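Questions about setting up and looking after the two-arm sink cell at Trosberg. Siham Hijazi keeps this page up to date. If your question is missing, ask her or Mogens Fogh.

## Who can start the cell?

Anyone who has done the Womus induction. Mogens signs people off, usually in June.

## How often are the joints checked?

Every 50 hours of running. Look for loose screws at each joint and wipe the covers with a damp cloth. The full service is at 500 hours and is done by Thorlacius.

## Do I need to re-home both arms after a stop?

Yes, one at a time, left arm first. Wait 5 seconds after the brake clicks before you move the second one.

## What should I check on the cables?

Each cable needs enough slack for full reach and must stay clear of the sink rim. Run the arm through its range at low speed and watch the loop. If it snags or rubs, stop and re-clip it – don't tape it. Spare clips are in the Fumska drawer.

## Does the counter have to be cleared first?

No. Bowls, the dish rack and the towel can stay out. The arms work from the front of the counter, one on each side of the sink.
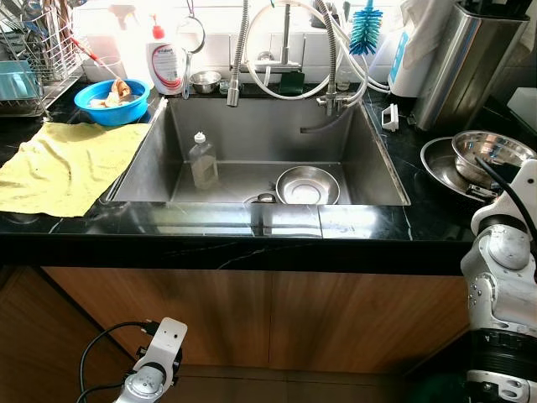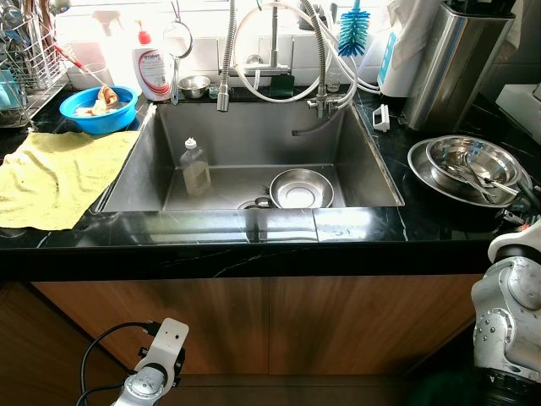 ## An arm stopped and shows a fault. What now?

Write down the code before you reset. If the same code comes back, leave the arm off and call Siham. Don't push a braked joint by hand.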